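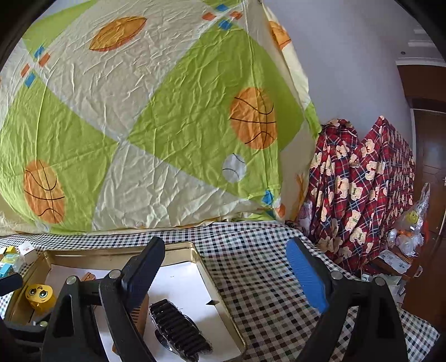

Fig. 1. The sports quilt cover in the storage corner, with the checkered work table in front.

Storing Bedding in a Small Room: Project Report
Wilfredo Layug
Home and Textiles, second term project, June

Why I picked this

My family keeps way too much bedding. We have covers for every season, covers from when my cousins lived with us, and covers people gave us that don't fit any bed we own. All of it ends up in the room by the brown door, and every time somebody wants a blanket they have to move three other things first. So when we got to choose a household problem to study for this class, I knew right away what mine would be!

What the corner is like

The biggest thing in it is the quilt cover with the lime green and cream triangles (basketballs, a football, a baseball – I loved this thing when I was eight). It's draped over a tall pile and takes up more space than anything else. The red plaid one with the teddy bears is heaped up against the white wall, and next to it there's a clear plastic bag hanging near the door with a yellow smiley-face item in it. White boxes and papers are stacked down low in the corner. My table has the black-and-white checkered cloth on it and the gold-colored tray where I put small stuff while I work, so it doesn't get lost in the fabric.

Method

I tried two ways of storing the covers. The first was the way we do it now, which my aunt calls the mountain. The second was rolling each cover tight, tying it with a strip of old sheet, and standing the rolls upright in a Broston bin. I bought the bin at Lumanlan, the discount store by the bus stop, for 700 pesos. That was my whole budget, so there was only one bin.

For each way I measured how much floor the pile took up, and I timed my brother while he looked for a cover I named. He did this after dinner for a week and complained the entire time, but he did do it.

Results

The mountain took up 1,479 square inches of floor. The bin took up 404, but I have to be fair here – the sports cover wouldn't go in with the rest no matter how I rolled it, so it stayed outside the bin on its own and I didn't include it. If I did this again I would measure it separately.

My brother's slowest search in the mountain was 197 seconds. With the rolls he was a lot faster, except for the night he pulled out the wrong plaid one and had to start over. (We own two.)

Problems

Satiny fabric does not like being rolled. It slides, and the creases look worse than they did in the pile. I tried the Mukau fold from our class handout, where you tuck the last third into itself, and it held better on the cotton than on anything shiny. I also tried a Fasel strap, but it left a dent across the fabric, so I went back to the sheet strips.

What I would change

Two smaller bins would fit behind the door better than one large one. I would also label the rolls, probably with masking tape on the tie, and sort out the papers in the corner before starting. I kept stepping around those boxes the whole project and never moved them. My aunt wants to keep the rolls, my brother wants the mountain back.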